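6/27/22

Quick one, kettle's on and I've got to be out the door in 20 minutes.

So the driving lessons. Yes I'm still going. Yes I'm 41 and still on my learner's. Everybody at work has an opinion.

Changed instructors back in April. The old one sighed a lot. New one is Gheorghița Munteanu, does the Langate side of town and out as far as Caston, and she does not sigh. She hums. Humming gets louder when I'm too close to the parked cars so at least I know where I stand.

Went on the highway for the first time last week. 100 in the right lane, hands at ten and two, jaw clenched the whole way to Caston. A truck went past and I forgot to breathe. Then it was over and we were at the lights by the Nondero turnoff and I'd done it. Wanted to ring my mum. Couldn't, obviously, driving.

Things I still can't do:

Parallel park on the left. Right is fine. No idea why.
Roundabouts with two lanes. One lane, lovely. Two lanes, panic.
Reverse up a slope without smelling the clutch. G says the clutch has had worse. Not sure I beleive her.

Money. I added it all up and wish I hadn't. $2,370 so far, lessons plus the test I failed plus the theory book I left on the bus. Could of bought a really bad car for that. Have been looking at really bad cars. There's a little white hatch with one grey door that I keep going back to, and my brother says absolutely not, and he's probably right but he also drives a ute with no working radio so his judgement is his own business.

Test's booked again. Not telling anyone the date this time. Last time the whole office knew and there was a cake, and then there was a very quiet cake.

Pass mark is 70 on the hazard bit, which I got, it's the practical that gets me. Mirrors, mostly. I look, but you have to look so they can SEE you looking. Turn your whole head like an owl.

Right, kettle. More when there's news.
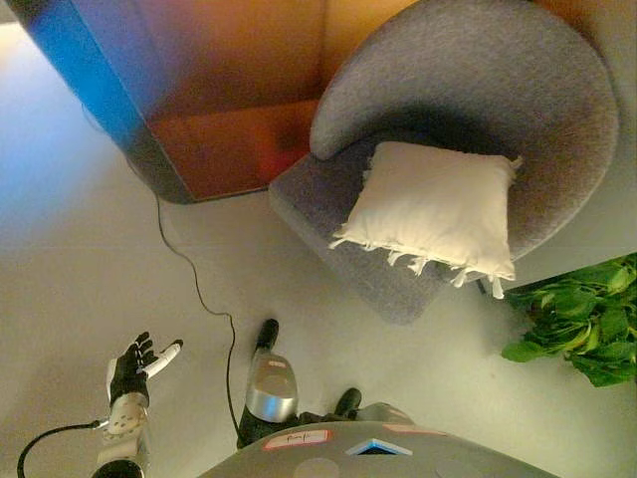
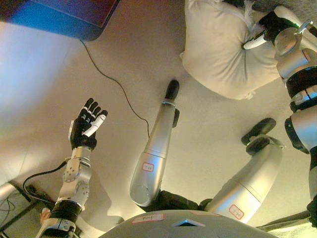

Grey armchair with the tassel cushion up top, pale floor in both.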